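# Recording box-folding demonstrations on the two-arm cell

These notes cover how we gather examples for the carton task at Inwood. They assume the cell is powered, both arms are homed and you have done at least one practice session with the hand controllers. If you haven't, ask Aaliyah Bélanger for a slot first.

The policy learns from what you do, including the parts you didn't mean. A good set is one where the operator had a clear plan and kept to it, and where the starting positions varied. Speed matters much less. The current carton set stands at 592 accepted episodes and we want 800 before the next training run in November.

## Before you start

1. Open the recorder and load the task called `carton_fold`. Don't make a new task for a new carton size. Use the variant field.
2. Check that every camera stream is live: the fixed view and both wrists. A frozen wrist stream looks fine in the preview until you move the arm, so move each arm a little and watch.
3. Run the gripper check. Both grippers should close fully and open fully.
4. Type your name in the operator field the same way each time. We had "Darcy", "D. Nguyen" and "darcy n" in one batch and it took a morning to merge them.

Leave the loose items where the scene sheet says. The sheet changes what is lying on the floor and the rail from one block of episodes to the next, and the model should get used to seeing things that have nothing to do with the job.

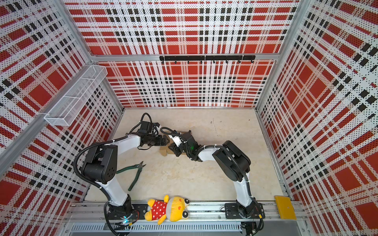
*Both grippers low over a small piece of brown cardboard, with a pair of cutting pliers left on the floor.*

Small pieces are worth recording as a separate variant (`small`). The grippers have very little room between them, and the habits you need are different. Bring one arm in first, let it settle, then bring in the other. If the fingers touch each other, stop and mark the episode as a collision, even if you could carry on.

## Placing the carton

Put the carton down by hand with the arms parked. Turn it to the angle on the sheet, give or take a few degrees. Please don't square it up to the rail. An early set had nearly every carton parallel to the front edge and the policy was lost when one was set down at a slant.

Use worn cartons as well as new ones. A soft crease behaves differently from a fresh one, and torn edges are fine as long as the flap still bends where it should.

## Recording an episode

Start recording *before* you move the arms, and count one second of stillness. Then:

1. Bring both grippers to the edge you are going to work on.
2. Close on the flap with the arm that has the better angle. The other arm steadies the box.
3. Fold in one steady movement. If you need to regrip, open fully, back off a little and come in again.
4. Release, lift both arms clear and hold still for one second.
5. Stop recording.
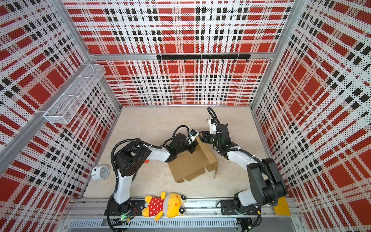 *Left gripper against the top edge of the box, right gripper holding a flap.*

Most rejected episodes fail at step 3. People feel the flap slipping and chase it with small, quick corrections. The recording then contains a lot of jitter and no useful information about what a proper grip looks like. Regripping is a perfectly good thing to record - the model needs examples of recovery - but it has to be done cleanly.

Don't swap the roles of the arms halfway through a fold. If the left arm began as the steadying arm, it stays that way until the flap is released. You can swap between flaps.

An episode should run no longer than 67 seconds. The recorder won't stop you, but the export script drops anything longer without a warning.

## Checking the wrist views

After each block of episodes, play back a few from the wrist cameras. The fixed view gives you the general layout, but the wrist view is where you see whether the fingers met on the cardboard or beside it.

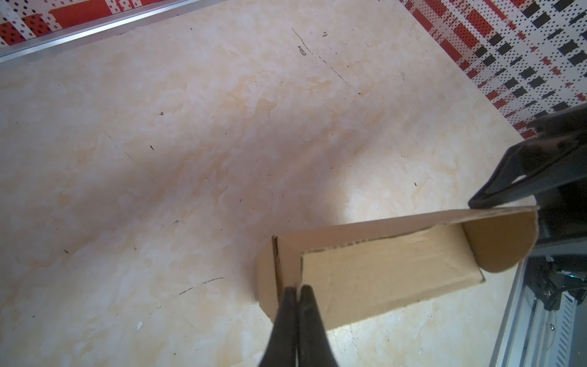
*Wrist view: fingers closed on the near edge of the open box, second arm at the far corner.*

Look for the following:

- The fingertips and the edge being gripped are both visible at the moment of contact.
- The picture isn't washed out by glare from the floor. A bright patch is all right if you can still make out the edge of the cardboard.
- The other arm appears where you expect it. If it lags behind the fixed view, the streams are out of step and the whole block has to be redone.

Sheldon Turcotte keeps the timing log. Write the block number there if you find a lag, and leave the files alone until he has looked at them.

## Labelling

Each episode gets one outcome and, if needed, one tag.

| Outcome | Use it when |
|---|---|
| `good` | The fold was completed without a collision |
| `recovered` | A grip was lost and regained, and the fold was completed |
| `failed` | The fold was not completed |
| `discard` | Collision, wrong task, stream problem |

The tags are `small`, `worn` and `upright`. Use `upright` when a flap is already standing up at the start and the first contact is a pinch on that flap. These starts are still short in the set, so record a few extra if you have time at the end of a block.

Keep the failures. In the last round, 226 episodes came back from review with the outcome changed, and most of those were failures that the operator had marked `discard`.
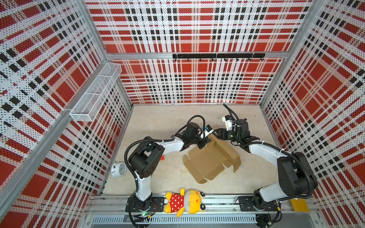 Raymonde Pelletier adds that for upright starts she would take the flap lower down than feels natural, nearer the crease. Gripped at the top it bends in the middle, and reviewers then can't agree whether the fold was completed.

## Finishing a block

Park both arms, close the recorder and wait for the upload to show as complete before you power down. Tick the block off on the scene sheet and note anything odd in the comments box, such as a carton that split or a controller that drifted. If the upload stalls, leave the machine on and message Aaliyah with the block number.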